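About Us: The Skekside Manipulation Lab

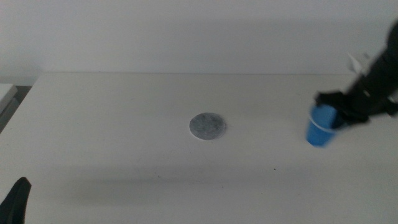 A blue plastic cup in the gripper, just above the tabletop, with the gray disc near the center of the table.

Welcome, and thank you for stopping by! We are a small research group at Skekside, and for the past few years we have been working on one question that keeps us happily busy from Monday morning on: how can a robot arm learn to set things down as well as it picks them up?

Picking up gets most of the attention in our field, and fair enough, it's hard. But Sofia Vlachopoulos, who started the lab, had a hunch that a lot of failed tasks were going wrong in the last inch or so, when a tilted cup has to come upright before the fingers let go. So we built our method, Plikirow, around that moment. A person guides the arms through a task, we save the whole run, and the model then gives extra weight to the stretch right before release (Nurhan Akyol worked out the weighting, and she will gladly talk your ear off about it).

Our current training set holds 3,028 guided runs using cups and other small household things. When we tested Plikirow on cup placement, it needed 124 runs to match what our older model, Liapis, did with the full set. We were so surprised that Stelios Stamatopoulos repeated the test with 20 new starting positions, and the result held up nicely. Tall, narrow cups still give us trouble, and that is what Kyriaki Kourkoulas is working on now.

We take three student interns every January, and no robotics background is needed, just patience and a liking for careful work. If you'd like to visit, our doors are open Thursday afternoons. Write to Periklis Manolakis at the front office and he'll find you a time.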